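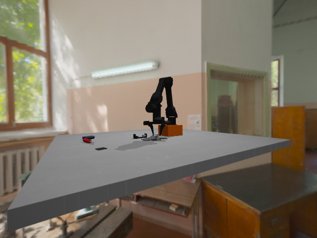 지니 매컬레이는 정리 수납 강의를 듣고 나서 집이 더 좁아졌다고 했다. 버린 물건보다 새로 산 수납함이 많았다는 것이다.

2020년 4월 11일
글 편집부

요즘 정리 산업이 파는 것은 대체로 상자다. 스코날라르의 입문 강좌는 244쪽짜리 교재로 시작하는데, 첫 장부터 칸막이와 라벨 이야기가 나온다. 무엇을 왜 갖고 있는지 묻는 대목은 한참 뒤에 짧게 지나간다. 수강생에게는 같은 회사의 수납용품을 20퍼센트 깎아 준다. 이쯤 되면 강의가 본업인지 할인 행사가 본업인지 헷갈린다.

바렌도 사정은 비슷하다. 지난 2월에 나온 안내 책자는 서랍 하나를 정리하면 하루가 가벼워진다고 적었다. 근거를 물었더니 고객 3000명의 설문이라는 답이 왔다. 질문지를 보여 달라는 요청에는 아직 답이 없다. 돈을 내고 강의를 막 마친 사람에게 만족하느냐고 물었다면 결과야 뻔하지 않았을까.

범포트의 방문 상담도 받아 보았다. 상담사는 2시간 동안 부엌 찬장을 비우고 다시 채웠다. 보기에는 좋았다. 그런데 일주일 뒤 냄비는 원래 있던 자리로 돌아가 있었다. 손이 가는 자리가 거기였으니까. 상담사가 남긴 배치도는 아직 냉장고 옆에 붙어 있고, 식구 중에 그걸 보는 사람은 없다.

그래도 상담을 다시 받겠느냐고 매컬레이에게 물었다. 그는 수납함부터 중고로 팔아 보고 생각하겠다고 답했다.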